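カテゴリ:ハンドリング装置 > 卓上セル > デモ・見学対応機
タグ:#小物仕分け #グリッパ #手首カメラ #実機見学
11月更新 文:Uvivport 製品技術課

Flastness 卓上ハンドリングセル 製品概要および実機デモのご案内

Flastnessは、小型ワークの把持・移載を卓上で行うための装置です。平行開閉グリッパ、手首部の小型カメラ、作業面を望む固定カメラ、方眼マットを敷いた作業台、制御ユニットで構成します。専用の架台は不要で、耐荷重を満たす実験台や作業机にそのまま設置できます。

本ページでは、製品の基本構成と、Uvivportの実機室で実施しているデモ見学の内容を記載します。見学会は毎週水曜に開催しています。仕様書のみをご希望の場合は、見学の申込みなしで請求できます。

■作業面

作業面には淡い緑色の方眼マットを使用します。白い格子線はワーク配置の目安、およびカメラ画像と作業座標の対応付けに用います。マットは消耗品扱いで、汚れや擦れが進んだ場合は単体で交換できます。交換後は座標の再登録が必要です。再登録は制御ユニットのメニューから実行し、所要時間は約4分です。

明るい色のマットは濃色ワークの輪郭抽出に有利ですが、照明の角度によっては表面が白く飛びます。導入時には、ワークを置かない状態でカメラ画像を取得し、飽和領域の有無を確認してください。

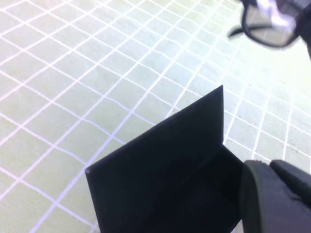 手首カメラは指先に近い位置を撮像するため、接近時のワークとの間隔を確認する用途に適します。一方で、視野の一部は常に指で隠れます。また、ワークの手前側に別の物体が入ると焦点の合わない像になり、輪郭抽出の対象から外れることがあります。Flastnessでは手首カメラと固定カメラの画像を同時に記録し、どちらの画像を判定に用いるかを工程ごとに指定します。

黒色の薄板を折り曲げた形状のワークは、立ち上がった面と底面の明度差が小さく、折り目の検出が不安定になりがちです。この種のワークでは、折り目ではなく上端の直線を基準に姿勢を推定する設定を推奨します。設定名は「上端基準」、初期値は無効です。

■グリッパ

指は黒色で、交換式です。標準指のほかに、薄物用、円筒用の2種類を用意しています。指を交換した場合は、開閉原点の取り直しを行ってください。原点がずれたまま運転すると、閉じ位置での押し付け力が設定値と一致しません。

把持力は段階設定です。紙箱や薄板など変形しやすいワークについては、最小段から順に試験し、滑りが発生しない最小の段を採用してください。指面の摩耗は把持の再現性に直接影響するため、指の開閉回数は制御ユニットに積算表示します。点検の目安は2,000回です。実機室の展示機は積算1,945回の時点で指面の点検を実施し、交換は不要と判定しました。

■配線

ケーブルの取り回しは導入後の問合せが多い項目です。グリッパのケーブルには手首の回転に必要な余長を持たせますが、余長が大きいと作業面に垂れ、ワークに接触する可能性があります。余長の調整は、運転で使用する全姿勢を低速で一巡させ、最も張る姿勢と最も弛む姿勢の両方を確認したうえで行ってください。片方の姿勢のみで決めた場合、再調整が必要になることがほとんどです。

固定カメラの視野にケーブルが入る場合は、マスク領域を設定できます。マスクはマット上の区画単位で指定します。ただし、マスク領域に置かれたワークは検出対象になりませんので、供給位置と重ならないようにしてください。
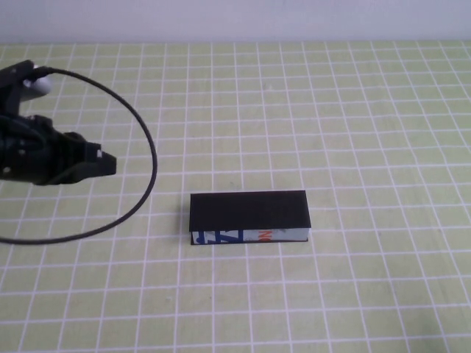 固定カメラの画像。方眼マット上の直方体ワークと、左側のグリッパおよびケーブル。

■直方体ワークの扱い

上面が黒く、やや光沢のあるワークでは、上面の反射が検出に影響します。側面に印刷がある場合は、印刷部の色の境界をワークの外形と誤認しないよう、外形の縦横寸法をあらかじめ登録してください。登録がないワークは、検出結果に「外形未確定」と表示し、自動把持を行いません。

長手方向と短手方向のどちらを挟むかは、指の最大開き幅と、隣接ワークとの間隔で決まります。ワークが単独で置かれている場合は短い辺の両側を外から挟む設定が基本ですが、移載先の向きに制約があるときは手動で指定できます。

■実機デモ見学

見学では、標準手順での把持と移載のほか、ワークの置き方を変えた場合の動作を確認いただけます。内容は次のとおりです。

・装置構成と安全範囲の説明
・手首カメラおよび固定カメラの画像表示
・標準ワークの把持、移載
・持込みワークの把持試験
・設置条件、電源、通信に関する質疑

持込みワークは、指の開き幅に収まる乾燥した固形物に限ります。液体、粉体、刃物、通電状態の機器は受け付けていません。眼鏡のように細い部材と透明部を含む品は、検出が不安定になる場合があります。持込みは可能ですが、把持の可否は当日の試験結果によります。

動作中は、作業台の縁に表示した線より内側へ手を入れないでください。ワークの置き直しは、停止操作と停止表示を確認した後、担当者が行います。見学者による撮影は、装置部分に限り可能です。

試験結果は、把持姿勢、把持力の段、両カメラの画像をまとめた記録としてお渡しします。記録の形式は社内標準「Asum」に準じており、導入後の制御ユニットに読み込んで初期条件として使用できます。他社装置への読込みには対応していません。

■オプション

Georgiev照明ユニット:作業面上方に取り付ける拡散照明です。光沢面の反射を抑える必要がある場合に選択してください。既設照明との併用時は、調光値の再設定を要します。

交換用マット:標準色のみ。格子間隔の変更は受注生産で対応します。

ケーブル支持具:手首部の後方に取り付け、余長の垂れを抑制します。出荷済みの装置にも後付けできますが、可動範囲の一部に制限が生じます。制限範囲は取付説明書の図を参照してください。

■申込み

見学の申込みは、問合せ窓口で受け付けます。希望時間帯、参加人数、持込みワークの材質とおおよその外形をお知らせください。持込みワークの図面は必須ではありません。複数のワークを試験する場合は、優先順位を付けてご連絡ください。時間内に終了しなかった分は、次回の見学枠で対応します。

シェア 4 コメント 2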